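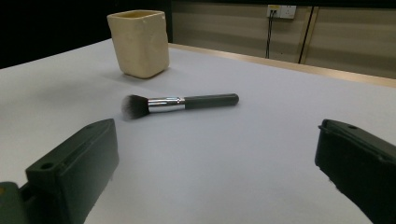 A makeup brush and a ceramic cup on a white tabletop.

Shared Housing Needs More Than a Lease

The city of Fernberg has spent the past several years encouraging adults to share homes. Rents have risen, large houses stand half used, and the council has concluded, sensibly, that more people under fewer roofs would relieve pressure on everyone. The Fernberg Housing Forum supports that aim. We are less satisfied with how it has been carried out.

The present program matches tenants with homeowners and supplies a standard lease. The lease runs to 45 clauses. It covers deposits, repairs, notice periods and the disposal of abandoned vehicles. It has nothing to say on the bathroom shelf, the hours at which a washing machine may run, or whether a guest who stays eight nights is still a guest. These are the matters on which shared households most often come apart.

The council's office received 922 requests for mediation from program households last year. Manuela Carbone, who reviewed them for the Forum, found that few concerned money. Most began with a small object or a small habit: a cup left on a desk, a hairbrush moved, a window opened in February. By the time a mediator was called, the parties had often stopped speaking, and the original complaint was hard to recover from the letters exchanged over it.

It would be easy to dismiss such disputes as trivial. The Forum takes a different view. A person who rents a room has very little space that is fully private, and the few belongings kept within it carry more weight than they would in a house of one's own. To have them handled without permission is a real loss of standing. A homeowner, for their part, may have lived among the same furniture for decades and may feel each change as an intrusion. Both positions deserve respect, and neither is addressed by a deposit clause.

The town of Grurnthorpe offers a useful comparison. Its scheme requires a household agreement, two pages long, written by the residents themselves before anyone moves in. Italo Pace, who helped draft the first version, has described the document as deliberately dull. It asks who buys dish soap. It asks which surfaces are shared and which are not. The parties return to it after two months and change whatever has not worked.

Some members of the council object that agreements of this kind cannot be enforced. That is correct, and the Forum does not propose that they should be. Their value lies in the conversation that produces them. Adults who have discussed the refrigerator in July are better prepared to discuss the heating in November.

Others have raised the matter of cost. Concetta De Luca, in her written reply to the Forum, argued that staff time is already short. We accept the point — but mediation also takes staff time, and a good deal more of it, usually after relations have soured.

The Forum therefore recommends that a household agreement be added to the program at the start of the next leasing period, that a plain template be made available at the housing office and in the public library, and that mediators be invited to suggest questions for it each year.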